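# 【共用キッチン】調理台の区画割りと常置品の見直しについて(意見募集)

掲示区分:設備・備品/共用キッチン
状態:受付中

---

**設備担当_林田**(管理者)
2026年2月28日(土)

利用者各位

平素より共用キッチンの適正な利用にご協力を賜り、厚く御礼申し上げます。

標記の件につきまして、昨年12月の利用者会合において「調理台の上の物の置き場所が定まっておらず、使用のたびに移動が必要である」とのご指摘を複数いただきました。これを受け、当方では調理台の天面を茶色の紙で覆い、青色の養生テープで格子状に区画を設ける方式を試行しております。

本スレッドでは、次の事項についてご意見を募集いたします。

1. 区画割りを今後も継続することの可否
2. トースター、鉢、保存容器、片手鍋類を天面に常置することの可否
3. 紙の交換頻度および費用負担

紙の費用は、ヴェルニッツ商会(Wernitz)の業務用ロール1本につき1240円です。1本の長さは30メートルであり、現在の在庫は5本となっております。

ご意見は本スレッドへの返信にてお寄せください。個別のご連絡による回答は、記録の都合上、お受けいたしかねます。

---

**kitchen_B棟**

B棟利用者です。ご担当に感謝申し上げます。

第1項について、継続に賛成いたします。従前は、前の利用者が置いた物を誰がどこへ戻すべきかが不明確でした。線が引かれているだけで、戻す位置についての説明が不要になります。

第2項については、トースターの常置のみ賛成、その他は棚への収納が適当と考えます。トースターは朝の時間帯に利用が集中するため、その都度棚から出すことは現実的ではありません。

---

**Stumar管理室**

シュトゥマー棟の管理室より申し上げます。

当棟では過去に同様の区画割りを実施し、のちに廃止した経緯がございます。理由は以下のとおりです。

- テープの端が剥がれ、布巾を掛けた際に引っ掛かるとの苦情が続いたこと
- 紙が水分を吸い、交換までの間、衛生上の懸念が生じたこと
- 区画の大きさが実際の調理器具と合致せず、結局は線をまたいで置かれたこと

特に三点目は看過できません。片手鍋は本体が区画に収まっても、柄が隣の区画に及びます。区画割りを継続されるのであれば、先に器具の寸法を測り、それに合わせて線を引くべきであると考えます。

---

**Leena Rantala**

いつもお世話になっております。二階を利用しておりますランタラと申します。日本語に不備がございましたらご容赦ください。

Stumar管理室様のご意見のうち、紙の衛生面についてはもっともと存じます。ただし、区画の寸法に関しては見解を異にいたします。区画は物を線の内側に完全に収めるためのものではなく、中心となる位置を示すものと理解しておりました。鍋の柄が線を越えても、隣の物に触れなければ支障はないはずです。

併せて、鉢と保存容器の位置関係について申し上げます。私は毎回、鉢で下ごしらえを行い、終わったものを蓋付きの保存容器へ移しております。両者が離れておりますと、運ぶ途中で台を汚します。常置の可否にかかわらず、使用時は隣り合う配置をお認めいただきたく存じます。
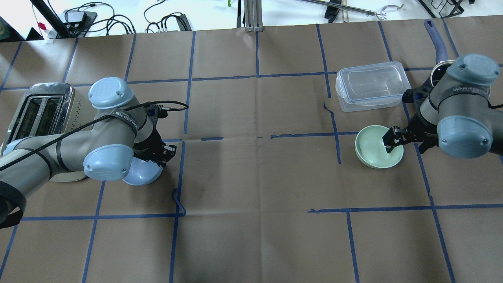 また、トースターにつきましては、パン投入口が上を向く縦型の二枚焼きですので、上方に吊り戸棚のない位置を指定していただく必要がございます。パンくずの受け皿を引き出す余地も確保願います。

以上、ご検討のほどよろしくお願い申し上げます。

---

**設備担当_林田**(管理者)

ご意見をありがとうございます。何点か補足いたします。

Stumar管理室様:ご指摘の器具の寸法は、恥ずかしながら未計測でした。来週中に計測し、本スレッドに掲載いたします。

Rantala様:淡い緑色の陶製の鉢と、透明な保存容器を隣り合わせとする配置は、運用上も差し支えないものと考えます。トースターの受け皿の件は失念しておりました。位置の指定に際し、考慮いたします。

---

**h_veltari**

ヴェルタリ厨房用品(Veltari)の製品を棚で使用している者です。反対意見として記録をお願いいたします。

そもそも天面に紙を敷く必要性について、十分な説明がなされておりません。台を拭けば足りるところに紙を敷き、その紙を交換し、費用負担を協議するというのは、手間を増やしているように見受けられます。

位置を示すことが目的であるならば、天面に直接テープを貼るか、滑り止めの敷物を各器具の下に置くことで足ります。シリコン製の敷物は、ハヤシ商店(Hayashi)にて1枚937円で取り扱いがあり、洗って繰り返し使用できます。

---

**kitchen_B棟**

h_veltari様のご提案について、費用面では一理あると存じますが、二点懸念がございます。

第一に、天面への直接の貼付は、剥離の際に糊が残るおそれがあります。紙の上であれば、紙ごと取り替えれば済みます。第二に、敷物は利用者が動かしてしまえば位置の目印としての役割を失います。

なお、トースターの下のみ敷物を用いる折衷案であれば、賛成いたします。

---

**h_veltari**

糊の件は、養生テープであれば短期間で貼り替える限り問題とならないはずです。長期間貼ったままにすることを前提とされているのであれば、その運用自体を改めるべきでしょう。

トースターの下の敷物には異存ございません。ただし、使用後に熱が残る場合がありますので、耐熱温度を確認のうえ選定願います。

---

**Stumar管理室**

費用に関し補足いたします。紙の消費量は、交換頻度の設定次第で大きく変わります。当棟では当初「汚れた都度」としておりましたが、汚れの判断が利用者により異なり、紛糾いたしました。継続の場合は、曜日を定めて一律に交換する方式を推奨いたします。

第2項につきましては、当管理室としても、調理台は原則として何も置かない状態で次の利用者に引き渡すべきとの立場です。鍋は棚へ、保存容器は蓋を付けた状態で所定の引き出しへ収納することを求めます。

---

**Leena Rantala**

保存容器を蓋付きのまま収納することについて、一点お願いがございます。蓋を閉じて収納いたしますと、内部に湿気がこもり、においが残ります。留め具を掛けず、蓋は載せるだけとする旨を規定に加えていただけますでしょうか。

交換の曜日を定めることには賛成いたします。

---

**設備担当_林田**(管理者)

これまでのご意見を踏まえ、暫定の取扱いを次のとおりといたします。

| 項目 | 暫定の取扱い |
|---|---|
| 区画割り | 継続。寸法の計測後に線を引き直す |
| トースター | 天面に常置。下に耐熱の敷物を置く |
| 鉢・保存容器 | 使用時は隣り合う区画に配置。使用後は収納 |
| 保存容器の蓋 | 留め具を掛けずに載せて収納 |
| 鍋 | 使用後は棚へ。天面では柄を通路側に向けない |
| 紙の交換 | 週1回。曜日は別途協議 |

紙の使用そのものに反対するh_veltari様のご意見は、記録として残し、在庫の紙を使い切る時点で改めて協議いたします。新たな発注は、それまで行いません。

---

**h_veltari**

暫定の取扱いについて承知いたしました。紙に関する意見は撤回いたしませんが、在庫を使い切るまでの間は従います。

一点確認です。鍋の柄の向きについて、左利きの利用者への配慮はございますでしょうか。壁側へ向けますと、左手では取りにくい位置になる場合があります。

---

**設備担当_林田**(管理者)

ご指摘のとおり、左右いずれの手で扱うかにより適切な向きは異なります。「通路側に向けない」こと以外は定めず、利用者の判断に委ねます。

紙の交換曜日については、引き続き本スレッドにてご希望をお寄せください。

---

**kitchen_B棟**

交換は月曜日の朝を希望いたします。B棟からは、交換作業の当番に二名を出すことが可能です。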